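Diário do serviço de refeições – Residência Turnanside
Outubro, fim da manhã

Procedeu-se hoje à revisão do material da copa, conforme acordado com Glenys Pryor na semana anterior. Manaia Katene ficou encarregado do registo e eu da verificação das peças. A residência conta presentemente com 37 hóspedes, e o jantar de arroz de quinta mantém-se na ementa até nova indicação.

Começou-se pela panela elétrica de arroz, em verde-amarelado claro. Examinou-se com a tampa levantada, para apreciação da cuba interior, de cor cinzenta escura. A fita azul da bancada necessita de reparação num dos traços transversais, onde existe uma falha.

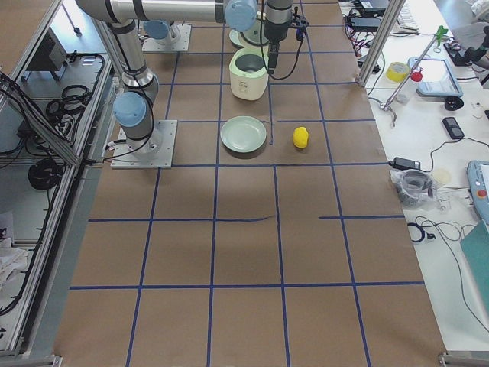 Panela de arroz, com a tampa aberta.

Às 11h30 recebeu-se uma chamada de Ebony Ngata a respeito da encomenda à Hirdale, que continua por confirmar. Solicitou-se resposta por escrito.

Passou-se depois à louça de serviço. Os pratos verde-menta são rasos e redondos, de rebordo pouco elevado, e Manaia Katene propõe reservá-los para o pequeno-almoço. Eu preferia mantê-los no serviço geral – a decisão cabe a Glenys Pryor. O jarro de plástico branco-sujo conserva a sua pequena etiqueta impressa e fica inscrito na mesma folha.

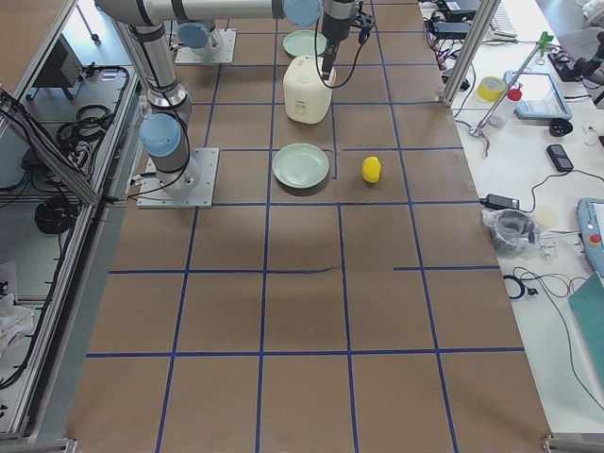 Pratos verde-menta e jarro de plástico sobre o papel pardo.

Ficam por inventariar os talheres e as toalhas. Wiremu Treloar pediu a lista até ao fim do mês.

Residência Turnanside – Serviço de Refeições | Contactos | Todos os direitos reservados | Voltar ao topo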